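How do I stop a red cotton top from bleeding onto everything else?
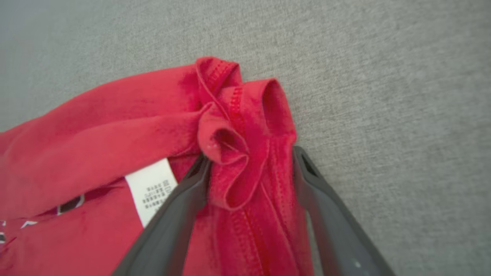 posted by mudus_fan27

Hello all, and sorry in advance for the length of this. I have been doing my own laundry for a good many years now and thought I had it figured out, but bright red has me beat. I love wearing it, especially in December, and every time I buy something new in that color I end up with a load of pink dish towels and one very pink pillowcase.

I wash on warm, mostly, with the ordinary powder from the store. I have tried those color catcher sheets (they come out of the machine looking like they went through a war, so they must be doing something) and I have tried vinegar in the first wash, which my mother swore by. The vinegar made the kitchen smell like pickles and the water still ran pink.

So what I would like to know is whether there is a way to set the dye at home for good, or whether I just have to wash red by itself forever. It seems a shame to run the machine for one or two things. Also, is there any hope for the pillowcase? It has already been through the dryer, I'm afraid. Thank you for reading all this!

3 replies

posted by Palma

Oh, I feel for you, I had a whole set of pink undershirts once and my husband wore them without a word for years.

The vinegar thing gets passed around a lot, and I did it myself for ages, but it doesn't set the dye in a cotton garment you bought at the store. Salt doesn't either. What you are seeing is mostly extra dye that was never fixed to the fiber in the first place, and the only cure is to wash it out. I do new reds alone the first few times, inside out, in cold water, and I take them out the minute the cycle ends. Leaving them sitting damp in a heap with other clothes is worse than the wash itself, in my experience.

To see how far along you are, wet a hidden bit of the hem and press it hard with a white paper towel. If the towel stays white, you can go ahead and put it in with your other darks – I still wouldn't trust it with the dish towels. Some reds never do stop completely, and those I rinse in the bathroom sink with a drop of dish soap while I'm waiting for the kettle. It takes no time and you save running the machine.

As for the pillowcase, try an oxygen bleach soak if the label allows it and it isn't silk or wool. Mix it up the way the package says, leave it overnight, and look at it in daylight in the morning. Being dried makes it harder but I have rescued worse. Please don't put it in the dryer again until you are happy with it! And keep chlorine bleach for plain white cotton only, well away from anything with colored trim.

posted by Grunidex

just buy blue

posted by tostodska200

I agree with nearly everything Palma wrote, and would only add a word on the warm water. Going down to cold made more difference for me than anything I ever bought in a box. I also stopped stuffing the drum so full, so the loose dye has plenty of water to go off in.

There are dye fixatives sold in craft stores for people who dye their own yarn and fabric, and some of them do help with cotton. Read the bottle carefully, as they aren't all meant for the same kind of dye, and a few of them want very hot water, which a sweatshirt may not thank you for. I have a bottle under the sink that I used twice. It worked on a tablecloth and did nothing at all for a pair of socks.

The sheets are fine as a backup, by the way. I save the used ones and put them back in with the darks if they are still pale.

posted by mudus_fan27

Thank you both so much (and Grunidex, I do own some blue). The pillowcase is in the bucket as I type this, and I've turned the dial to cold.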